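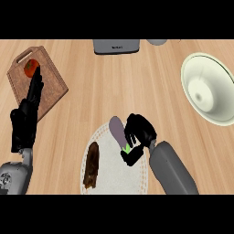

# An afternoon at Sturnwood, watching two hands make lunch

I have wanted to get inside the Sturnwood building for years, ever since they took over the old seed warehouse by the rail cut, and on Wednesday I finally did. They do an open afternoon every December. You sign up on a sheet at the library in Clunden, and if your name is in the first 35 you get an email with a door code and a polite warning about parking. The parking warning should be less polite. I left my car behind the feed store and walked the last seven blocks in sleet, and I would do it again tomorrow.

The short version is that I spent three hours watching two black robot hands move vegetables around a table that doesn't exist, and I came home so wound up that I couldn't sleep.

The table is simulated, I should say. Sturnwood does its manipulation work in a rendered kitchen first and on the real bench second, and the open afternoon is mostly the rendered kitchen up on a big wall screen. I was a little let down when I heard that in the hallway. I'd come for metal! But it took me maybe a minute to get over it. The wood grain on that tabletop is lovely, for one thing, long streaks of tan and honey. And the tasks are so ordinary. A tomato on a cutting board, an eggplant on a plate, a wide cream bowl off to the side. You know exactly how each of those would feel in your own hands, so you're squirming in your chair the whole time going *no, lower, lower, get under it.*

## The two hands

Gunhild Frandsen ran the session. She has been with the group since it was four people, and she talks fast and draws on everything, including at one point the back of someone's parking permit. Her first request was that we pick one hand and watch only that one for a full run, then switch.

I picked the left. It goes at the tomato with its fingers held together in a flat point, like you'd shape your hand to reach into a narrow jar. I kept waiting for it to open up and grab, the way I would, but it went right up against the side of the tomato with the fingertips closed. Gunhild told us the group spent a good part of last year on contact alone, just arriving at a thing without bumping it off the board. A tomato rolls. It rolls in the simulator too, and apparently for a while it rolled *too well* and they had a stretch where every run ended with the tomato on the floor, or where the floor would be.

Then I switched to the right hand, and it's a totally different animal. Same kind of black hand at the end of a big gray forearm, but it curls. It came over the eggplant from above and wrapped its fingers at the stem end, thumb down by the green cap, and I said "oh!" out loud and the man next to me laughed.

I asked why the stem end, when the fat end seems like the obvious handle. Ívar Østergaard took that one from the back of the room. He said nobody wrote a rule for it. The runs are started off by people wearing gloves and doing the job themselves, and a lot of those people pick up an eggplant near the cap, so the policy leans that way as well. I went home and picked up a zucchini without thinking about it and looked down, and sure enough.

## What a run looks like

They played us 21 runs back to back. Every one starts with the objects shuffled a little: the board at another angle, the plate nudged over, a different thing on the plate. There was a dark brown something next to the eggplant in a lot of them, and we had a running argument in my row about whether it was bread or a sausage. I was firmly bread. Gunhild refused to settle it, which I think was the right call for morale.

I loved the failures best. Here's my list, scribbled on the back of the handout:

- The hand gets a good hold, lifts, and then just stays there. Ívar calls this "forgetting the second half of the sentence."
- Both arms decide to go for the middle of the table at once, and one of them backs off so abruptly it looks offended.
- The eggplant gets pinched at the very tip of the cap, spins, and ends up pointing the other way. (The room groaned. Real, heartfelt groaning, for a rendered eggplant!)
- The left hand touches the tomato so gently that nothing happens at all.

That last one turned out to be my favorite thing to think about on the drive home. When the touch is too light you can't tell from the screen whether the hand knows it has arrived. They can, because they have the contact readout on a second monitor, a row of little bars, one per fingertip. Anisa Halim let a few of us come around the desk and look at it. Once you've seen the bars you can't stop wanting them. I want them on my own hands when I'm trying to get a contact lens out.

Anisa's part of the work is the objects themselves. Each one needs a weight and a slipperiness and some amount of give, and she tunes those against the real thing on a kitchen scale and a tilting board she built at home. She has weighed 300 tomatoes. I asked if she still eats them and she said only in sauce.

## The real bench

We did get to see metal at the end, in case you were worried. The real bench is through a set of double doors in what used to be the bagging room, and it was colder in there than I was dressed for. Aksel Thoroddsen had one arm powered up and was running it through a slow reach, over and over, with a rubber ball standing in for the tomato. It is LOUD compared to the simulation. Not terribly loud, a sort of rising hum with a click at the wrist, but I'd spent two hours watching silent arms and I jumped.

It was also slower. Aksel keeps it at a fraction of the simulated speed when visitors are in the room, and even so I found it much harder to follow, which surprised me. On the wall screen you look straight down at the table and everything is laid out for you. On the bench the forearm kept getting in my way, and I had to walk around to the side to see what the fingers were up to. I have a lot more respect now for whoever decides where the cameras go.

He let each of us put a palm flat on the table while it moved so we could feel the motors through the wood. I don't have anything smart to say about that. I just really liked it.

One kid, ten or so, asked when it would be able to make a sandwich. Aksel said he'd settle for it picking up one slice of bread without leaving dents. The kid thought that was a bad answer. I thought it was a great one.

## Odds and ends

A few things I don't want to forget:

The software they use to line up the shuffled scenes is called Vadinero, and it was written in-house by Zineb El Khatib, who was out that day. Everybody who touched the keyboard said her name at least once, mostly in gratitude and one time in a tone I'd describe as pleading.

There's a toaster-looking thing at the back of the simulated counter and I never saw either arm go near it. I meant to ask and forgot. If anyone who was there knows, please leave a comment.

The coffee was from Dervishi, down on the corner, and it was excellent, and there was a tray of those flaky cheese pastries that I went back to more times than I should have.

Sign-up for next year goes on the same sheet at the library, at the desk by the large-print shelf. I'm going to try for the morning bench session, which is smaller and fills up first. Wear a sweater. And if you end up in my old row, it was bread.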